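Larkeo Home Support
Ticket 1078: Tradness table, bluish-gray mark and faint smudges on the white top
Status: Closed
Product: Tradness table, white matte top
Opened: July

Customer wrote:

Hello, and thank you in advance for reading all of this, I do tend to go on. We've had our Tradness in the back room since spring and we love it. It's the first white table I've ever dared to own! The trouble is a mark toward the front, left of the middle. It's a pale bluish gray, so pale that you can lose it altogether and then find it again when you sit down on the other side. There are a few smudges too, but those don't bother me nearly as much.

I've tried a damp cloth, then a damp cloth with dish soap, then the same thing again with more elbow grease and some muttering. My sister says to use a scouring powder and be done with it, but I wanted to ask you first. 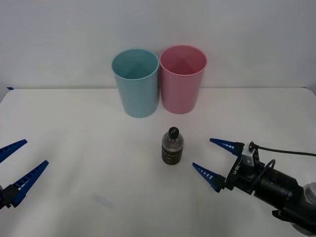
I should say that we don't use placemats in that room. Cups get put down wherever there's space, and the table sees a lot of crafts and snacks. I can't tell you when the mark first showed up. I wish I could.

Larkeo Support replied:

Thank you for such a thorough note, and please don't apologize for the length, it saves us asking. I'm so glad you held off on the scouring powder. The matte finish on the Tradness will turn shiny wherever it's scrubbed hard, and a shiny patch can't be undone.

Would you try this for me? Clear the top completely and wipe it with plain lukewarm water. Mix 20 ml of Tuvia surface cleaner into a liter of water, lay a soft cloth soaked in it over the mark, and leave it for ten minutes. Wipe in straight lines, rinse, and dry with a clean towel. Please skip the melamine sponges, even the gentle ones.

Customer wrote:

Done, twice, at 7:56 this morning and again after lunch. The smudges are gone and the top feels lovely. The mark is lighter, I'd say 70 percent better, but I can still find it if I go looking. (I do go looking.)

Larkeo Support replied:

That's very good progress. Let it rest overnight, then repeat once with the Ackroyd microfiber cloth that came in the care pouch. It's taped inside the assembly booklet, and lots of people miss it.

Customer wrote:

Found the cloth! I never would have looked there. One more round and I had to call my husband in to help me hunt for the mark, and neither of us could agree on where it used to be. You can close this. Do you sell those cloths separately?

Larkeo Support replied:

We do, in the care section, and I've added one to your account at no charge. Closing the ticket now. Reply here any time and it will open again.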